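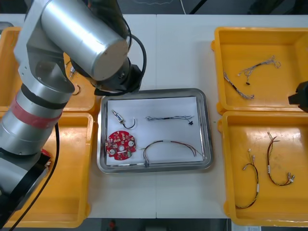 Silver arm over the white work table, steel tray underneath

Parish Life > Hall and Grounds > Opening-Up Checklist

Grostcombe Parish Hall - my September walk-round

I do this one before the morning service, with a cuppa in hand, and scribble as I go. Ticks are fine, comments are where I got chatty (sorry!).

Front doors and porch - OK. Both bolts lift freely. The mat is curling at one corner again and I've taped it down, but we really do need a new one before somebody's nan goes flying.

Fire extinguishers (4) - OK. Tags all current, pins in. The vestry one was hiding behind the choir robes, so I've moved the robes.

Exit signs - ATTENTION. The one over the side door to Pimutmont Lane flickers. I've rung Kouris Electrical and left a message.

Candles and votive stand - OK. Sand topped up, wax scraped off. Please use the metal snuffer, folks, and keep the paper flowers well back!

Chairs - 2 set aside with wobbly legs. They're stacked by the organ with a note on, so please don't sneak them back out for morning tea.

Kitchen urn - OK, cord tucked behind the bench. Tap drips a bit.

Ramp and handrail - OK. Swept the gum leaves off, and they'll be back by lunch.

First aid kit - ATTENTION. Down to 11 bandaids and no burn gel. I'll pick some up in Flovgate when I'm next over that way.

Roof space - not checked, ladder's still on loan.

Contact the parish office | Back to top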